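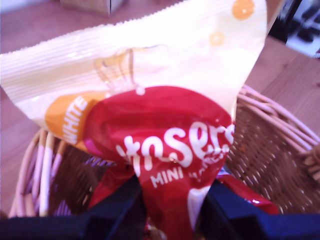

Leer en voz alta en una lengua que no es la nuestra

11 de octubre de 2023

El grupo de lectura de la biblioteca Kerier ha empezado su nueva temporada, y este otoño lo hace con un cambio importante: leemos en voz alta. Hasta el mes de mayo cada persona leía en su casa y después venía a comentar. Funcionaba bien para los que tenían tiempo. Para los demás era un poco triste llegar con el libro a medias y escuchar el final contado por otro.

La propuesta fue de Paraschiva Lungu, que aprendió el español escuchando la radio en la cocina de un hotel. Ella dice que una palabra leída se le olvida en dos días y que una palabra escuchada se queda. Yo tenía mis dudas, porque leer delante de otras personas da vergüenza, y más cuando uno no sabe dónde cae el acento. Decidimos probar con cuentos cortos, de los que se terminan en una tarde.

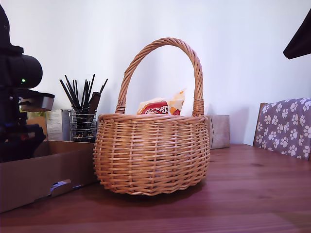 Cesta de mimbre con asa alta y una bolsa de aperitivo.

El primer cuento nos llevó más tiempo que lo previsto. Era la historia de un cartero que guarda una carta durante muchos años, y nos detuvimos bastante en la palabra "remitente", que la mitad del grupo confundía con "remedio". Willy Geerts leyó los diálogos del cartero con una voz muy seria y los demás tuvimos que esperar a que pasara la risa. Babita Dubey prefirió no leer la primera vez, y está bien así: se puede venir solamente a escuchar, y también se puede pasar el turno sin dar explicaciones.

De momento las reglas son pocas. Cada persona lee una página, más o menos. Si alguien pronuncia mal una palabra, no se le corrige en medio de la frase; se apunta y se habla de ella al final de la página. Los hablantes nativos que nos visitan tienen a veces dificultad con esta regla — lo entendemos, el oído les duele — pero les pedimos paciencia. Una corrección en el momento equivocado puede quitar las ganas de leer durante toda la tarde.

El vocabulario lo apuntamos en un cuaderno común que se queda en el mostrador. No es un diccionario, porque ponemos solamente lo que nos ha sorprendido. En la última página están "ojalá", "sobremesa", "trastero" y la expresión "hacer la vista gorda", que Sang Sầm quiso dibujar al lado.

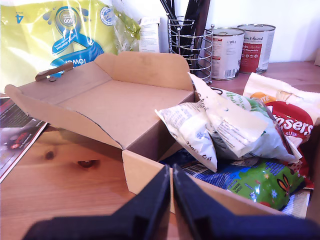

Lotte Van Rooij
Coordinadora del grupo de lectura

Me preguntan a menudo cuánto español hay que saber para participar. No pedimos ningún certificado. Si usted puede seguir una conversación sencilla en el mercado, puede seguir un cuento, sobre todo con el texto delante. Tenemos fotocopias con letra grande y espacio entre las líneas para escribir la traducción, aunque yo recomiendo no escribir demasiado. Cuando miro mis libros de los primeros años en este país, veo tantas notas a lápiz que casi no encuentro la historia.

También quiero decir algo sobre la velocidad. Los que venimos de otras lenguas tenemos la costumbre de correr, como si la frase quemara. En la segunda tarde hicimos un ejercicio muy sencillo: leer el mismo párrafo dos veces, la primera vez como siempre y la segunda contando un segundo en cada punto. En la segunda lectura se entendía casi todo. A mí me costó mucho, porque en neerlandés hablo deprisa y en español había heredado este defecto.

Después de la lectura nos quedamos a merendar y la conversación sigue, normalmente ya lejos del libro. El que quiera puede traer algo para compartir.
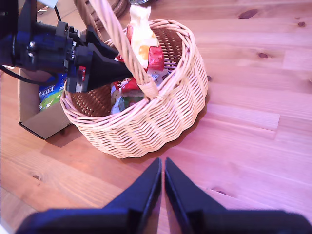
Lo que leeremos en las próximas semanas

Hemos elegido 8 cuentos hasta el final del año, todos de autores diferentes y ninguno demasiado largo. Hay uno de miedo, pedido por Willy, y dos que pasan en un pueblo de montaña. La novela de 394 páginas que algunos propusieron en primavera queda para más adelante; en voz alta necesitaríamos aproximadamente un año.

No es necesario inscribirse para una tarde suelta. A las personas que piensan venir con regularidad les pedimos que dejen su nombre en el mostrador, para preparar las fotocopias. Las gafas de lectura olvidadas después de la última sesión, con montura verde, siguen en el cajón de objetos perdidos y se pueden recoger en el horario habitual de la biblioteca.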